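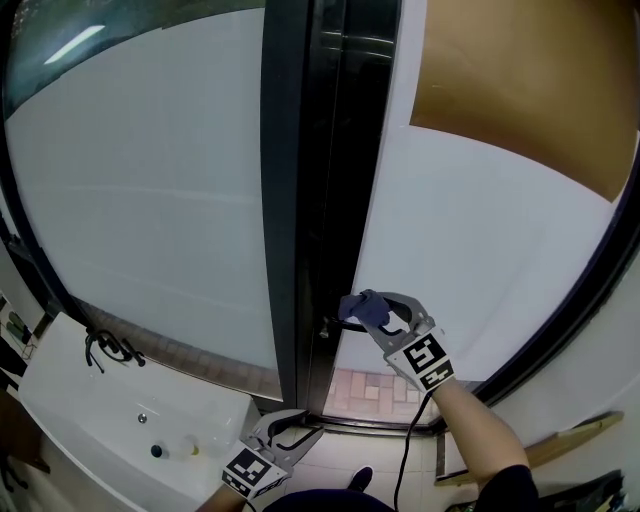 From: Trinidad Sosa
To: Grumthorpe Riders list
Subject: Re: Tire pressure and cupping on the front

Marisol Lindgren wrote on 12/11/2022:
> I have nearly 3,000 miles on the front tire and it is already
> cupped on both sides. The bike is an Erko 650 twin, stock
> wheels. I run what the sticker on the swingarm says and check
> it when I remember. There is a buzz through the bars when I
> slow down for a light, and it goes away under 20 or so. The
> shop in Cliltari wants to sell me a new tire and fork seals.
> Do I need both? I would like to get to July on this tire if
> it is safe to.
> Marisol

Marisol,

I had the same wear on my old twin and went through two tires before I sorted it out. You may need the tire. I wouldn't pay for seals until you have looked at them yourself. Wipe the fork tubes clean, hold the front brake, push down on the bars a dozen times and look for a ring of oil. If there is no ring, the seals are fine for now.

"When I remember" is probably a good part of the trouble. My front loses 3 psi in a couple of weeks once the weather turns. Check it cold, before you ride, and use the same gauge every time. The gas station ones are all over the place.

What I would do, in this order:

1. Set the pressure cold and write it down. Check again in 5 days. If it has dropped much, put soapy water on the valve stem and around the bead.

2. Get the front wheel off the ground and spin it. Watch the rim against something fixed. Then grab the bottom of the fork legs and rock them front to back. Any clunk is likely the steering head bearings, and loose ones will cup a tire fast. 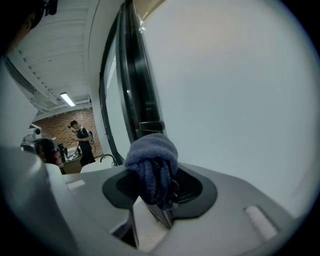
3. Have the wheel balanced. Kemppainen did mine for $17 with the wheel already off the bike. He is slower than the Cliltari shop but he will show you the old weights and where they were.

4. Look at the tread depth in the low spots, not the high ones. If it is at the wear bars anywhere, stop there and buy the tire.

A cupped tire won't wear flat again, so the buzz will stay even after you fix the cause. If the rubber is down to the bars, or if you see cords or cracks, don't wait for July.

I have a front stand you can borrow. It needs the 15 mm pin for the Erko and I think I still have that one too.

Trinidad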